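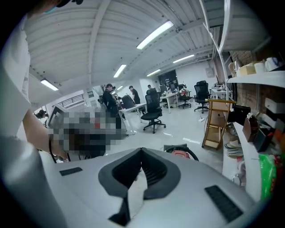
4 min read

Blandine Millet has a spreadsheet with a tab called Things We Were Told Would Be Included. It runs to a second page.

She looks after purchasing at Ponstead, a small outfit that collects demonstrations of ordinary hand work for people who train robots. Staff do the job with a gripper in the hand, the gripper records it, and the recordings go off to the customer. I had asked to talk to her about what it costs to set up. She wanted to talk about what it costs in the second year.

"Everyone budgets for the gripper," she says. "The gripper is the cheap part. You can see it, you can hold it, it has a price on a web page. Then you need a spare one, then pads, then cables, and then you need somebody who knows why it stopped recording at four in the afternoon."

Ponstead began with two units from a supplier called Adar. The plan from head office was to go to 100 before the end of the first year, a number Millet says came off a slide. She got it down to eight.

"I asked what the other ninety-two were going to do. Who was going to hold them? We didn't have the people, we didn't have the desks. I was told the work would come. Maybe so. I'd sooner buy the ninth one when the eighth one is busy."

I put it to her that this is how small companies miss out. The price per unit on a big order was a good deal lower, and she doesn't dispute it. Her colleague Quang Mai, who runs the floor, argued for a larger order at the time and still thinks she was too tight.

"We had a stretch in December where we turned a customer away," Mai says. "Eight wasn't enough. Blandine will tell you it was one customer. It was, but it was a good one."

"It was one customer," says Millet.

Where the two of them agree is on wear. The rubbery bits that do the gripping don't last, and the supplier's figure for how long they should last was, in Mai's words, "measured by someone picking up a foam block". His people handle cable and hard little parts all shift. He now has pads down as a monthly cost, next to coffee. Millet would like other buyers to ask for the price of pads in writing before they sign anything, and to ask whether that price is fixed. Hers wasn't.

Cables are the other sore point. She has bought three kinds. The dear ones failed at the same spot as the cheap ones, right behind the plug, so she has gone back to the cheap ones and keeps a box of them.

Then there is the question of what all of it is for. The customers want recordings so that a machine can one day do the job without a person. I asked Millet whether she was planning for that, given that it would put Ponstead out of business.

She laughed. "I've been asked to put a robot arm in the budget every year since I got here. Marty, it's called, the one they want. Very nice brochure. I rang a place in Burkau that bought one and spoke to a man named Lleucu Parri. I asked him what it did all day and there was a long silence."

Parri, when I reached him, was a little kinder. The arm does work, he told me, on one task, provided the parts arrive the same way up. "It took us much longer to get there than the quote said. The fencing, the floor, the training, none of that was in the quote. Would I buy it again? I'd rent it first."

Millet has copied that last sentence into her spreadsheet. She isn't against the arm. She wants to see it handle a week of real work, with the mess left in, before she finds the money. The sales rep offered a demonstration at their own showroom. She offered him a desk at Ponstead and a bin of mixed parts, and he is getting back to her.

Mai thinks they'll end up with one regardless. "Somebody upstairs will see a video," he says.

For now the next line in her plan is chairs. The ones they have were bought for people who sit, and a lot of this work is done standing or half standing, and she has had complaints about backs. There was also a request for better lighting, which she turned down, and one for a second storage shelf, which she approved the same morning.

I asked what she would say to another office pricing up the same gear. She thought for a bit.

"Add up what they've told you. Then ring somebody who's had it for a year, and don't get the number from the supplier."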